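What You Do and Don't Find Out at a Robot Open Day

I should say straight off that I am not an engineer. I spent 21 years in the stores at Bergmann handing out switches, glands and bits of pipe to people who were, and I went along to the Humau open day in February mainly for the free lunch and a nosy. Solène Renaud, who used to badger me for contactors, works there now and had put my name on the door.

They had up to 200 people through in one morning, which is a lot for a unit on the Foltitgate estate with one kettle. You queued, you got a lanyard, and then you shuffled round to the benches, where the arms were and where a screen showed you what the arm itself could see (my favourite part, by miles). The job on our bench was push-buttons and their housing, the sort of stuff I used to hand over by the bagful!
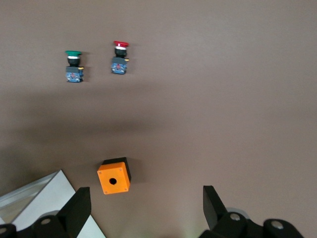
The green and red buttons and the orange box, from the gripper's side of things.

Now, I've fitted a few of those in my time, at home and badly, and it's a fiddly little job. You line the thing up by feel, you swear, you turn it a bit. So I was all ready to be either amazed or smug, and I came away neither. What I mostly felt was that I wanted to stay at that bench for another hour and they wanted me to move along to the sandwiches.

And this is my grumble with open days. You get four minutes and a cheerful person talking over the top of it. Geum-ok Hong, who did our talk, was lovely and clearly knew her stuff, but every time somebody asked how often it goes wrong we got a bit about the future of work. Chidubem Balogun asked twice, bless him. I'd have swapped the whole slideshow for a tally chart on the wall.
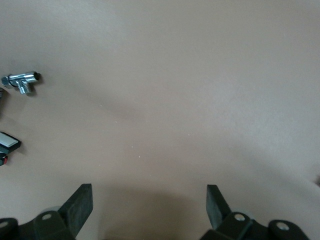
I think firms like this undersell the dull bits, and the dull bits are what would win over people like me. Who puts the parts out? Who decides what goes where, and what happens when a part's lying at a funny angle? Give me a chrome fitting on its side with the threaded spout pointing off to one side, and I'll tell you that's a proper question, far more so than anything on a slide. In the stores we lost whole afternoons to stuff being the wrong way up.

Would I go again? Yes, and I've told Flora Ritchie she's coming with me. But I'd like a stool, a mug of tea and leave to sit at one bench all morning with my mouth shut. Solène says she'll ask.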